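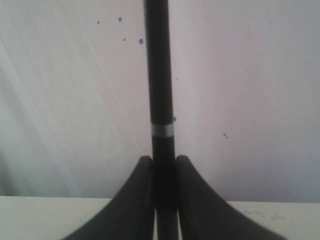 Wrist camera view, curved fingers either side of the black rod.

I spent Monday comparing two sets of fingers on the small arm, the flat pair that came with the gripper and the curved pair Desta Araya printed for me in September. Same controller, same wrist camera, same force limit. The task was to pick up a thin rod, hold it upright and set it down on a mark.

I ran 114 attempts with each set. The flat fingers dropped or twisted the rod 34 times. The curved ones did so nine times, and most of those came in the first block, when the closing speed was still too high. After I halved it the twisting mostly went away.

The cost is in the camera view. The curved fingers flare out at the base and take up much of the bottom of the picture, so the tabletop only shows at the sides. A black rod between black fingers also gives the edge detector very little to work with. The silver band is the one part it locks onto reliably, so I now track that and work out the tip position from a fixed offset. Exposure is locked, because auto exposure kept chasing the pale wall.

I tried the Zullum controller for part of the afternoon. It closes more smoothly but drops the camera stream whenever the gripper is homed. Svitlana Lytvynenko sees the same fault on her unit with older firmware, so I have gone back to the stock board for now.

Next up is a lighter gray print of the curved set, with 2 mm taken off each tip.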